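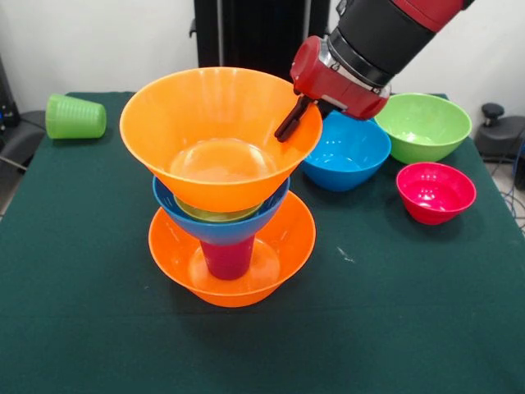

Labeling grasp and release events in stacking demonstrations

Written by Takumi Sakamoto, last revised 2024-03-29

This page covers how to get from a raw stacking recording to a set of contact labels that the Gostance trainer will accept. It assumes that you already have synchronized video and joint logs, and that the camera has been calibrated against the table plane. If you have not done that, work through the Brunon calibration page first.

The task is tableware stacking with a single arm and a parallel-jaw gripper. Bowls and cups of different sizes start on a green cloth, and the policy has to build one stack. The method was first written up by Gunhild Juhl in an internal report last September. What follows is the version we use now, which differs in how release events are found.

Why the labels matter

The policy is trained on short segments cut at contact changes. A segment that starts a few frames late on a grasp still trains fairly well. A segment that ends early on a release does not. The network learns to open the jaws while the rim is still carrying load, and the bowl drops or drags the stack sideways. In our first training run most failed stacks could be traced to release labels placed at the jaw command instead of at loss of contact.

A single side view does not settle the matter. When the jaws hang at the edge of a rim, a frame taken just before closing and a frame taken just after opening can look the same. Do not label from stills. Use the joint log to find the candidate and the video to confirm it.

What you need

One recording folder per episode, containing the video, the joint log and the gripper log.
Vavadix, version 2 or later. Older versions ignore the gripper current channel.
The object list for the episode, with one line per dish.
Enough disk space for the resampled logs, which are larger than the originals.

Step 1. Resample the logs

Open the episode in Vavadix and choose Resample. Set the target rate to 300 Hz for both logs. Use linear interpolation for joint positions and hold-last-value for the gripper state. Interpolating the gripper state produces fractional values that the event finder reads as partial closures.

Check that the first and last timestamps of the two logs agree. If they differ, trim to the shorter one. Do not pad.

Step 2. Find candidate events

Run the event finder with the default settings. It marks a candidate wherever the jaw width changes direction or the motor current crosses the threshold. Expect too many candidates. Thin plastic rims flex when gripped, and the flex shows up as a second small closure right after the first. Merge these by hand, keeping the earlier one.

If a dish is regrasped, keep both grasps. Regrasps are useful training data and should not be merged with the first attempt.

Step 3. Confirm against video

Step through each candidate in the video pane. For a grasp, the label goes on the first frame in which the dish moves with the jaws. For a release, it goes on the first frame in which the jaws move and the dish does not. The command timestamp is only a starting point.

Two cases need extra care:

Nested bowls. A small bowl inside a larger one may be hidden except for its rim, and it can shift when the next dish lands on it. The shift is not an event. Label only the dish that the gripper is handling.

Wide dishes on top of narrow ones. A wide bowl placed high in the stack can rock after release. The release frame is still the first frame of separation. Mark the rocking with the "settling" tag, which runs until the rim is still.

Translucent dishes give trouble here as well. The outline of the dish below shows through and the tracker may attach to it. Turn the tracker off for those dishes and place the label by eye.

Step 4. Assign support relations

Each placed dish gets one support line: the name of the dish or surface that carries it. For a cup standing inside a bowl, the support is the bowl. For a bowl resting on that cup, the support is the cup, even if the lower bowl's rim comes close. Loose dishes and cups lying on their side are supported by the table and keep that label until they are picked up.

Name dishes by the object list. Color alone is ambiguous as soon as the set contains two blue bowls or two orange ones, and the trainer rejects an episode with duplicate names.

Step 5. Export and check

Export with the Gostance preset, then run the validator. It reports three kinds of error:

Overlap – two events on the same dish share a frame. Usually an unmerged flex closure from step 2.
Orphan – a release without a grasp before it. Check whether the recording started with the gripper already holding something.
Loop – the support relations form a cycle. Nearly always a typing mistake in step 4.

Fix errors in Vavadix and export again. Edits made directly in the exported file are lost at the next export.

Results with this labeling

We trained the same policy twice on 1079 labeled episodes, once with release labels at the command and once with labels at loss of contact. Everything else was held fixed, including the seed and the batch order. Training ran for 2000 epochs in both cases. The contact-labeled policy toppled fewer stacks, and the gap was largest for the last dish placed. On cups the two policies behaved alike. Birthe Kragh repeated the comparison on the Dalsgaard arm and saw the same ordering, with a smaller gap.

We have not tested ceramic dishes. They flex less, so the merge rule in step 2 may not be needed, but the current threshold would have to be set again. Table surface is also untested beyond cloth – a bare tabletop lets the bottom bowl slide, and the separation frame becomes harder to judge.

Questions on the validator go to Rohani Liew. The settings file for step 2 is kept with the episode data, in the folder named finder.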